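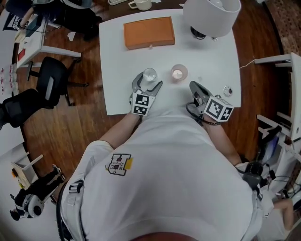
At the table: white long-sleeved top, a gripper in each hand.

BUSHOLM TO LEND OUT ITS TABLES, ON THE UNDERSTANDING THAT THEY COME BACK

Busholm, the furniture hire firm, will start a table lending scheme in October for street parties, jumble sales and family gatherings that have outgrown the kitchen.

The scheme, called Osska, opens with 100 folding tables kept at the firm's Macapagal Road depot. Borrowing one is free for 3 days. After that it costs £17 a week, a sum chosen to be slightly more annoying than driving the table back.

Last year Busholm wrote off 25 tables. One was later spotted in a front garden, supporting tomatoes. The tomatoes were doing well and the firm let the matter rest.

“People are very good at collecting tables,” said a Busholm spokesperson. “It's the second journey they find difficult.”

Bookings will be handled by Voneo, whose system sends a polite reminder the evening before a table is due, and a less polite one at breakfast.

Chairs are not included. Busholm looked into chairs and would prefer not to discuss it.

The depot opens for collections at 8am every Monday. Borrowers should bring proof of address and a vehicle longer than they think they need.

ENDS

Notes to editors: Tables may be returned clean or dirty, but not painted.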